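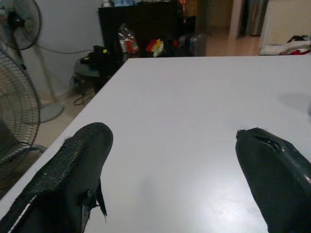 Station 2, wrist view, fingers open over the table between episodes.

Clenunik Table-Top Manipulation Project
Progress report to the Rivadeneyra Fund, second reporting period
13th November

Where we stand

We promised you 20 household tasks by the close of the grant. At the end of this period 14 of them have a finished set of demonstrations, and the archive holds 1,765 accepted episodes. An accepted episode is one where an operator drove the arm through a task from start to finish, a second person watched the recording, and neither of them asked for it to be deleted.

The six remaining tasks are the ones we put off in April on the grounds that they would be easier later. They have not become easier. Four involve cloth, one involves a lid that fits two ways, and one is "put things back where they were," which sounded very reasonable when we wrote the proposal.

Collection

Recording runs at two stations. Station 1 does the pick-and-place tasks and is dull in the way we hoped it would be. Station 2 does everything else. Both use a white table top, which is kind to the eye and less kind to the camera: under the ceiling lights it throws a soft bright patch into the middle of the view, exactly where most objects get put down. We tried moving the objects. We have now settled for leaving the patch alone and varying the starting positions, so the model meets it early and often.

The rooms stay as they are during recording. The proposal said "natural home backgrounds," and a reviewer asked how we would keep them natural. We can report that this has taken no effort at all. Fans, luggage, bags and cables all appear behind the table in the wrist view at Station 2, and the policy will have to learn that none of them is the cup.

Finger wear

This is the item we would most like you to read, as it has a cost attached. The gripper fingers are wearing faster than planned. On the Station 2 pair, the left finger has a torn flap of black material hanging from its side, and the right one has a ragged notch near the tip. The supplier's advice was to grip things less hard. We passed this on to the operators, who received it politely.

Worn fingers matter for the data as well as the budget. They take up a good share of every wrist image, so a model trained on one state of wear may behave differently with another. We have begun writing the finger condition into each episode's notes (new, worn, torn) and will hold out the torn episodes as a separate test. If the model does just as well on them, we will stop worrying and spend less on fingers. We have budgeted as though it won't.

Labeling

Task labels moved to Nonora, our in-house review tool, in the middle of the period. The old spreadsheet had grown 14 spellings of "place in bowl." Nonora allows one. There was some grumbling over the loss of the free-text field, and it has been brought back under the name "remarks," where it is already longer than anything else in the file. Some of the remarks are useful. "Arm sulking" is now an official tag and refers to a pause with no command sent.

First training run

Kaster, the baseline policy, was trained on the finished tasks. It is good at reaching, fair at grasping and has firm private views on letting go. On placing tasks it often hovers above the target with the object still held. We traced part of this to our own operators, who tend to pause before release to check their aim. The model has copied the pause faithfully and left out the checking. New recordings ask operators to release without stopping, and the older ones will be trimmed.

Next period

- Record the four cloth tasks at Station 2.
- Fit new fingers and repeat a small batch of finished tasks for comparison.
- Trim the release pauses and retrain Kaster.
- Decide what "back where they were" means and write it down.

Request

We ask to move the unspent travel money to spare parts. The travel was for a workshop on gripper durability, and we feel we have gathered enough material on that subject at home. A revised budget sheet is attached. The total does not change.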